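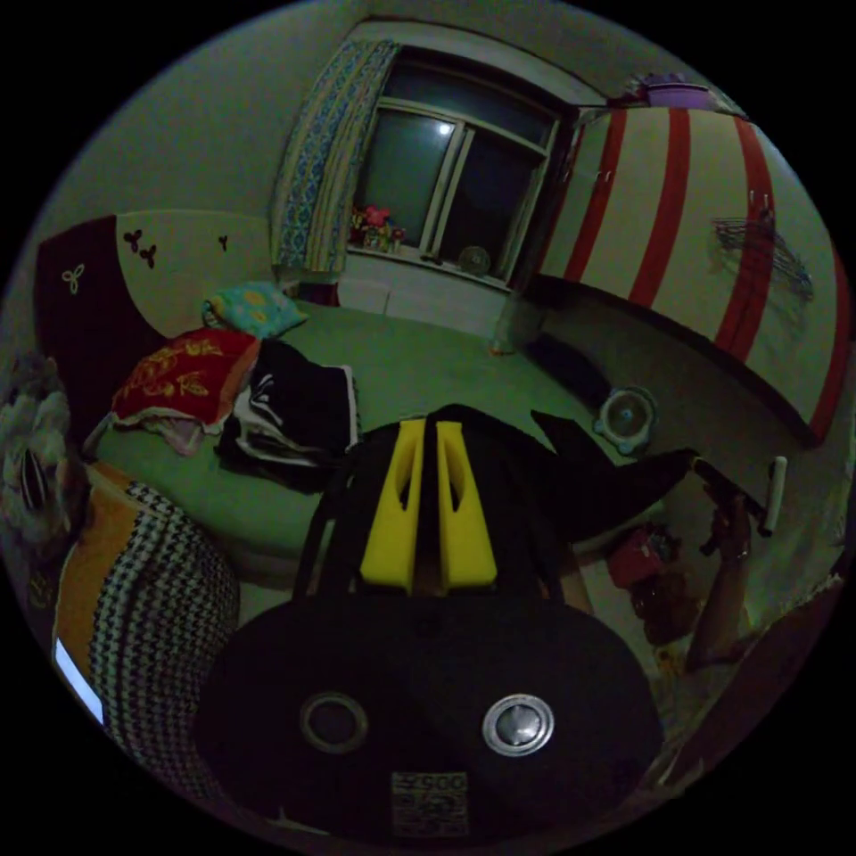 Last changed: May 26, 2023

Minutes, review of the Lorkura folding kit

Matters arising. The quote from Clollaven has come back at 2622 for the starter kit: one hand-held gripper, the software license and 4 sets of spare fingers. Training is extra. We had asked for a price with training in it and still don't have one.

Item 1, what the kit is supposed to do. The brochure says a person picks up and folds clothes with the gripper, and a robot arm learns the job from the recordings. Sepehr asked how many recordings it takes. The brochure says 431 "sessions" and doesn't say how long a session is. Hema to ask again, in writing this time.

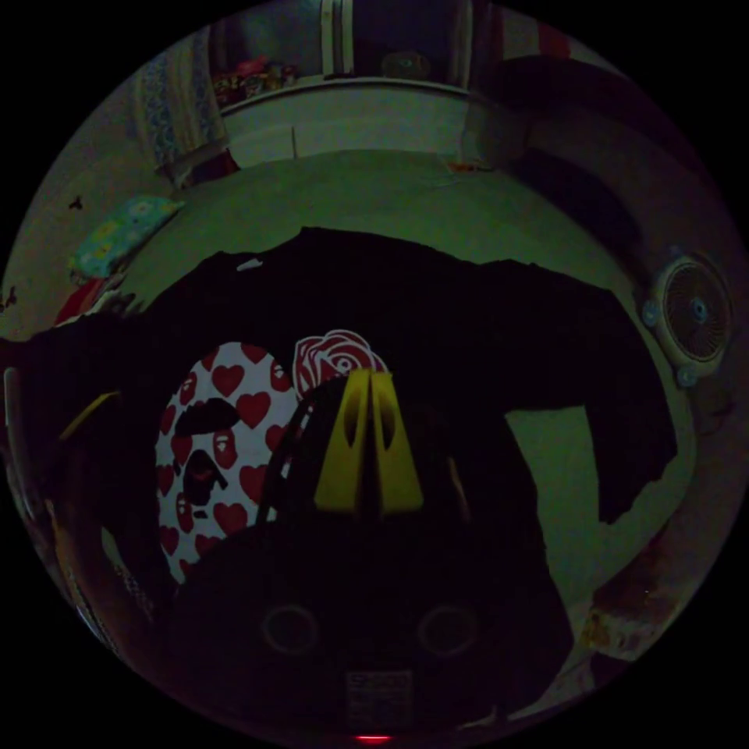
Sepehr Hassanpour, minutes secretary

Item 2, dark clothing. Hema said the sales demo used pale towels on a well-lit table, and our laundry is mostly black T-shirts. She doubts the software can find a hem in poor light. Clollaven's reply was that this is "handled." I asked for that to be noted word for word.
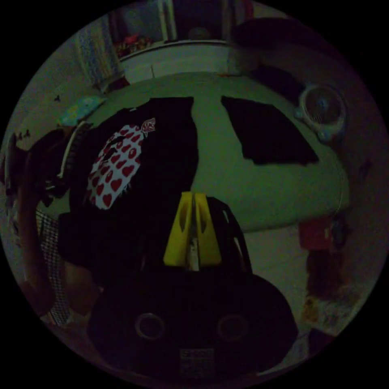
Black T-shirt with heart print on the bed, gripper fingers close by.

Item 3, comparison with Mohammadi. Their kit costs 1010 less and comes without the software. Hema thinks we would end up paying the difference to somebody anyway. I'm not so sure. No decision.

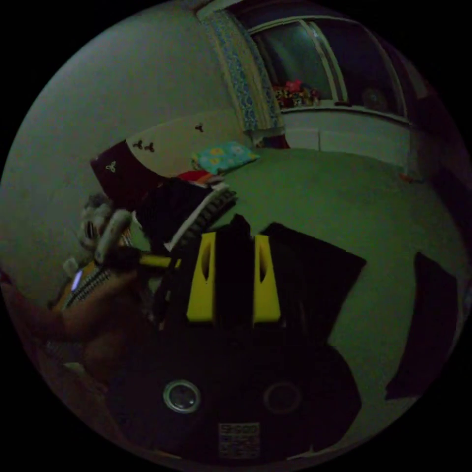

Item 4, what counts as a pass. Clollaven wants to be scored on garments folded, with the operator free to choose the garments. We did not agree to that. Hema wants the score to cover a whole bed as people leave it, where a black cloth lies flat on a green sheet with another dark piece farther along and pillows up by the headboard. Picking the right piece should be part of the test. Clollaven called this "outside the current scope," and Hema asked what was inside it. They will send a page.

Item 5, Dastorham trial. Put off until June. No deposit to be paid before the training price and the session length are both in hand.

Actions: Hema, letter to Clollaven. Sepehr, ask Mohammadi whether spare fingers are sold singly.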